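4.2 ビンの中で何が起きているのか

さて、ここからは実際に箱の中をかき回していた話をします。前の節で書いたとおり、提案手法Birnlowは「まず掴んでみて、その手応えで次の掴み方を決める」という、言ってしまえばかなり泥くさい方法です。私も最初は、認識をもっと賢くすれば済む話だろうと思っていました。ところがMakデータセットで学習した把持候補の生成器をそのまま載せてみると、ブラシのような細長くて表面がでこぼこしたものでやたらと失敗するんですね。スコアは高いのに、持ち上げる途中でくるっと回って落ちる。これが何度も続いて、さすがに考えを改めました。

実験の手順はこうです。金属のビンに日用品と玩具を混ぜて入れ、アームが上から一つずつ取り出します。一回の試行は、接近、接触、把持、持ち上げの四段階に分け、接触した瞬間から持ち上げが終わるまでの関節トルクを記録しました。試行は全部で732回。そのうち300回は比較用で、手応えの情報をいっさい使わず、画像だけで選んだ姿勢をそのまま実行しています。残りの432回がBirnlowです。物の配置は毎回手でばらして入れ直しました(この作業が地味に一番つらかったです)。

トルクの扱いについては少し補足させてください。生の値はそのままだとケーブルの引っ張りや姿勢の違いをもろに拾ってしまうので、同じ軌道を空の状態で動かしたときの値を引いています。この補正はTelmo Roblesの提案で、私はもっと凝ったフィルタを書いていたのですが、比べてみたら引き算のほうが素直に効きました。書いたフィルタは捨てました。悔しいのでコードは残してあります。

比較の結果、いちばん差が出たのは丸い断面をもつ物体でした。画像だけの方法では、重心から外れた場所を掴んでも、外れていることに気づく手段がありません。Birnlowの場合、持ち上げはじめにトルクが片側へ傾くので、そこでいったん下ろして掴む位置を長手方向にずらします。ずらすのは最大で2回までとしました。3回目以降も許す設定を予備実験で試したものの、時間ばかりかかって成功がほとんど増えなかったためです。

逆に、うまくいかなかった場面も正直に書いておきます。壁際に寄った小さい物には、どちらの方法もかなり弱いです。指先が壁に当たると、その反力と物体からの反力が混ざってしまい、Birnlowは「重い物を掴んだ」と勘違いします。壁との距離を入力に足せば多少ましになるとは思いますが、ビンの位置がわずかにずれただけで効かなくなりそうで、今回は見送りました。透明な物や光沢のある物は、そもそも候補の段階で落とされることが多く、手応えを使う以前の問題です。ここは生成器のほうを直すしかありません。

もう一つ気になっていたのが、再把持をどこまで学習に頼るべきかという点です。最初の版では、ずらす量を小さな回帰モデルに予測させていました。学習には、Flirkeroのシミュレータで作った2000件の持ち上げデータを使っています。ただ、シミュレータの摩擦はきれいすぎて、実機に持ってくると予測が決まって控えめに出るんです。そこで最終版では、モデルにはずらす方向だけを答えさせ、量は指の幅の半分に固定しました。ずいぶん割り切った設計ですが、挙動が読みやすくなり、デバッグの時間が目に見えて減りました。査読でSikholm方式のように量も連続値で出すべきではという指摘をもらい、それはそれでもっともだと思っています。この点は5章でもう一度触れます。

物体の組み合わせによる影響も見ておきたかったので、ビンの中身は形も硬さもなるべくばらばらになるように選びました。図3はブラシの上にグリッパを下ろした場面で、周りには玩具のブロックなども入っています。隣の物にグリッパの指が触れると接触の検出が早まりすぎることがあり、しきい値はこういう混み方を基準に決めました。物を一つだけ置いた条件で調整すると、混んだ箱ではまず使いものになりません。

図3 ビン内での把持実験。グリッパの下にあるのが青いブラシ。
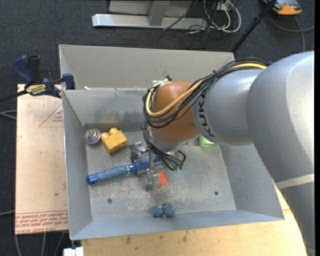
しきい値の話をもう少しだけ続けると、固定値のままでも思ったより粘ってくれました。物体ごとに変える案もあったのですが、それをやると結局「何を掴んでいるか」を先に知っている必要が出てきて、手応えから始めるという出発点とかみ合わなくなります。次の節では、この固定値を上下に振ったときに成功率と所要時間がどう動くかを見ていきます。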